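From: Kenneth Farquharson
To: Grekley swap list
Date: 27 February 2022
Subject: Re: Leftovers from the swap table

On the Grekley swap list, McIver wrote:
> Is anything left from the last swap? I could use a spray bottle
> for seedlings, and my sister wants the blue tablecloth back if
> it's hers. Also, are we still doing Wutham in September?

There are still a few things left. I put them out on the dark blue cloth this morning, in front of the folding screen, so people can come by and look. The green spray bottle is there and you can have it. I haven't tested the trigger. The cloth came from the Isell box, so please ask your sister if hers had a hem – this one may not be hers.

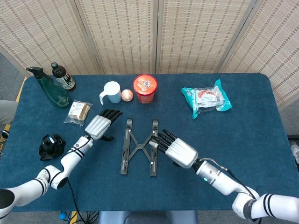

Food goes first, as usual. If you brought something in a packet and want it back, write to me off list with your name and what it was. Anything unclaimed goes in the Isell box with the cups and bottles. The tall red canister is spoken for, so please leave that one.

On Wutham: yes, as far as I know. The hall wants 149 for the day, and we have over 1000 in the account, so I don't see a problem. I would like 2 people to help carry the screen, as the panels swing open when one person lifts it.

Pickup is at my place, side door. The gate code is still 3907.

Kenneth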